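白い鏡台の引き出しが途中で引っかかります
投稿者：Sowmya Bhat

4月に引っ越してから、寝室で使っている白い鏡台の小引き出しが動きにくくなりました。半分くらいまでは出るのですが、そこから先は左右に揺すらないと出てきません。閉めるときも最後に少し残ります。前の家では普通に使えていました。

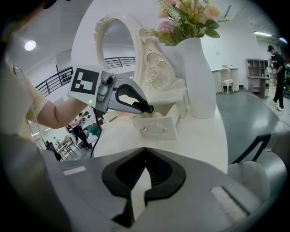 中身は化粧品が少しだけで、重くはないと思います。レールは金属ではなく、板の溝に載せるだけの作りです。買った店はもう閉店していて、部品の問い合わせ先もわかりません。削ったほうがいいでしょうか。塗装がはげるのは避けたいです。

回答 3件

Jayanthi Namboodiri
すぐに削らないでください。引っ越しのあとなら、まず床の傾きを見ます。台の四隅を順に手で押して、がたつく脚があれば下に厚紙を挟んでください。うちの鏡台は右奥に厚紙を3枚入れたら普通に動くようになりました。

それで変わらなければ引き出しを全部抜いて、底板の両端と溝を乾いた布で拭き、白いろうそくをこすりつけます。

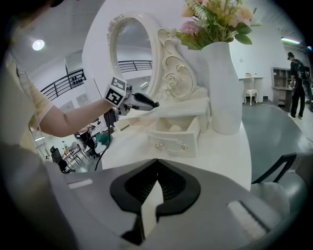 塗る量は薄くて十分です。余った粉は布で取ってください。食用油は後でべたつくので使わないこと。梅雨どきだけ渋くなるなら湿気で板がふくらんでいるので、抜いたまま風通しのいい部屋に8日ほど置いてから試してください。削るのはそのあとで、当たって光っている所だけを240番くらいの紙やすりで軽くなでる程度にします。表の塗装には触らずに済みます。

Plerninlow
つまみのねじが内側に出すぎていて、中の物に当たっていることもあります。一度空にして動かしてみては。

Shetty
うちは面倒で買い替えました。参考にならなくてすみません。

追記（Sowmya Bhat）
左手前の脚が浮いていました。厚紙を挟んだらだいぶ軽くなりました。ろうそくは週末に試します。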